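Nimora Ethylene Disc, Pack of Two
Item no. 2256
Sold by Semaan Kitchen Supply
In stock, ships from Plisasgate

We put off carrying this one for a long time. Customers kept asking, so we bought a case, and here is what we think of it. If you want the glowing version, the box has plenty of that on it.

The Nimora disc is a vented plastic puck with a packet of treated mineral beads inside. You set it in with your fruit and vegetables. The beads are supposed to take up ethylene, a gas that apples, pears, avocados and a good many other fruits give off as they ripen, and which makes some of their neighbors ripen or yellow faster. Ethylene is real and so is the chemistry. Commercial packing houses have dealt with it for decades. Whether a small puck can do much in a home kitchen, where air moves freely and the fridge door opens all day, is a different matter.

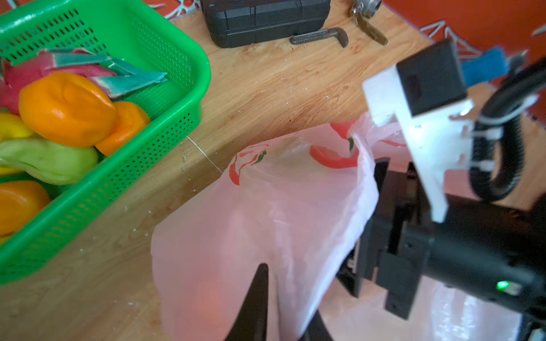 Will it keep peppers crisp longer?

Probably very little. Peppers don't make much ethylene, and what ruins them at home is mostly drying out, so a drawer with its vent closed will do more for them than any disc.

What the box says

"Keeps produce market fresh for weeks." Which produce, and compared with what? The box doesn't say. We wrote to ask and were sent the same sentence back with an exclamation point added.

"Lasts up to 12 weeks." Up to. The beads start out purple and turn brown as they are used up, and in our stockroom the change was gradual enough that two of us argued over whether it had happened yet. The spare packet should go on the calendar. Don't trust your eye on this.

"Works anywhere." We don't see how it could. An absorber needs enclosed air to work on. In a shut drawer it has a chance. In an open bowl on a counter you are asking it to clean the whole room.

What we found

Our buyer, Azucena Aguirre, ran a home trial in August with two lidded bins kept side by side in the same refrigerator, one with a disc and one without. Both got broccoli, a ripe pear and a bunch of parsley from the same store. After seven days the broccoli in the disc bin was a little greener. The parsley looked equally tired in both. She could not tell the pears apart by taste, and neither could her sister, who was not told which was which. One trial in one fridge proves nothing much, but it's more than the box offers.

She also tried a disc with store-bought fruit left tied up in the carrier bag it came home in. No difference that she would swear to. 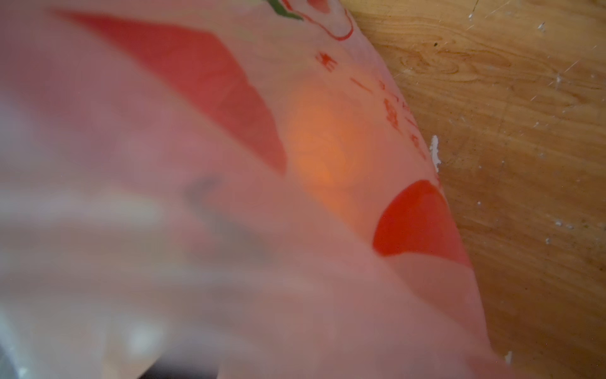 Plastic carrier bag with red printing, beside light brown wood.

Abla Issa on our returns desk went through the comments that came in with our first orders. The happy customers tended to have bought a lot of leafy greens and kept them in the same drawer as apples. Moving the apples to another shelf costs nothing, and we suspect it would have made most of them equally happy. The unhappy ones had mainly expected berries to stop growing mold. An ethylene absorber does not kill mold. It doesn't claim to, exactly, though there is a large strawberry on the front of the box and we think that's a bit rich.

Before you spend the money

Try these first.
Keep apples, pears and ripe avocados away from greens, broccoli and cucumbers.
Take wet produce out of closed bags and dry it.
Set one drawer to high humidity for greens and the other to low for fruit. If yours only has a slider, closed is high.
Leave potatoes and onions out of the fridge, and apart from each other.
Buy less at a time. 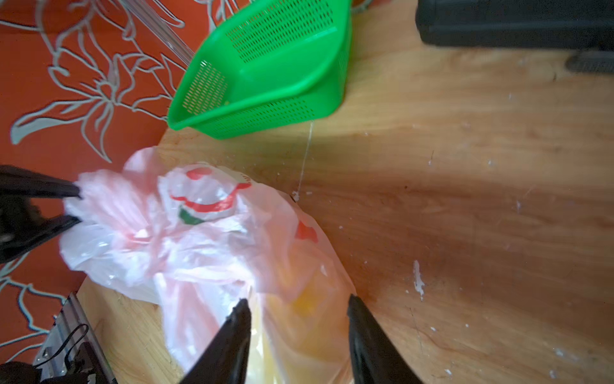

Specifications

Contents: two discs, two bead packets fitted, two spare packets
Disc material: vented plastic, snap lid
Bead type: mineral, treated with potassium permanganate
Recommended space: one closed crisper drawer per disc
Refills: sold separately, and overpriced in our opinion
Dishwasher safe: shell only, packet removed, top rack

Safety

Keep the packets away from children and pets, and don't open them. The beads can stain skin, cloth and countertops. If a packet tears, throw it out along with any food the beads have touched. The shell pops open more easily than we would like, so a household with toddlers should skip this product altogether.

How it compares

The Ollton drawer liner is the other thing people ask us about. It's a foam mat that lifts food off the bottom of the drawer so air can get under it. It makes no claim about gases, it washes in the sink, and there is nothing in it to run out. We sell a lot more of them.

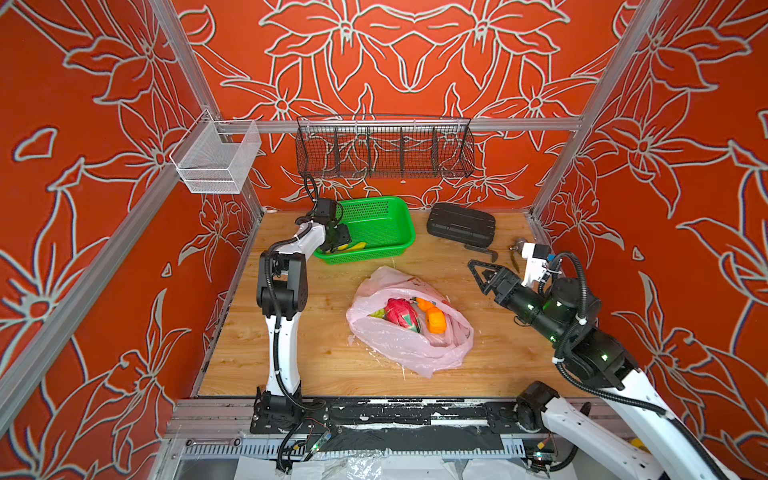
The liner has its own problem, in that it curls at the corners after a few months, and it takes scissors and some patience to fit an odd-shaped drawer. Still, if we had to put one of the two in our own kitchens we would take the liner and separate the apples.

Returns

Unopened packs can come back for a full refund. On opened packs we refund 80 percent, provided the spare packets are still sealed. Tell us what you stored with it and for how long. We read those notes, and if enough of them say it works we'll rewrite this page.

Page last checked 12 January 2026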